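**To:** stores-users list
**From:** Letay Ambaye, Stores and Consumables, Gumthorpe site
**Subject:** Re: Small parts storage, change of container from January

Dear colleagues,

Thank you to those who replied to the circular on small parts storage. The message from Kiros Kumsa at the Dokeck workshop covers most of the points raised, and I have answered it in full for the benefit of the whole list.

> Dear Letay,
>
> We have read the circular on replacing the cardboard trays and have three queries before we place our order.
>
> First, may we keep our existing drawer units at Dokeck, or must everything move into the new boxes? The drawers hold 825 stock lines between them and were relabelled only in the spring.
>
> Second, are the compartments the same size throughout? Our longer pins and split cotters will not lie flat in a square cell, and we do not wish to store them on the diagonal.
>
> Third, who is to hold the master list of contents? At present each bench keeps its own, and the lists do not agree.
>
> Regards,
> Kiros Kumsa
> Dokeck workshop

On the first point, drawer units may remain where they are in good order. The change applies to open trays, tobacco tins, jam jars and similar containers, all of which are to be withdrawn by the end of January. Sites may transfer drawer stock at a later date if they wish, but no budget has been set aside for this and the cost would fall to the workshop concerned.

On the second point, the cells vary. The approved box is a rectangular organiser in smoky-grey plastic with a clear tinted lid. Thin dividers separate the interior into small rectangular cells, some of them longer and narrower than the rest.

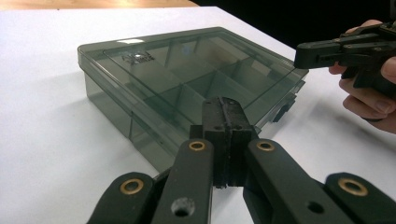
Pins and cotters should be placed in the longer cells, and washers, nuts and short screws in the remainder. Please do not mix thread sizes within a cell, even where quantities are small. Any item too long for the box should stay on the rack in its original packet.

The tint does make it harder to tell similar parts apart with the lid closed. Each box must therefore carry a printed label on the front wall, giving the box number and the range of parts held. Labels should not be placed on the lid, as they hide the contents. Handwritten labels will be accepted until printed ones have been issued.

On the third point, the master list will be held here at Gumthorpe. Each site is asked to name one person who will send in amendments, and bench lists should be discarded once the site list has been agreed. The Gemen depot has already done so and its list may be consulted as a model.

We have ordered 200 boxes, of which 40 are reserved for Dokeck. Eklund has asked for a further allocation, and I will write separately to the stores desk there. Boxes should be stacked no more than two high on open shelving, with the clasps fastened before they are moved.

Requests for additional boxes should be sent to me directly and not to the list.

Yours sincerely,

Letay Ambaye
Stores and Consumables
Gumthorpe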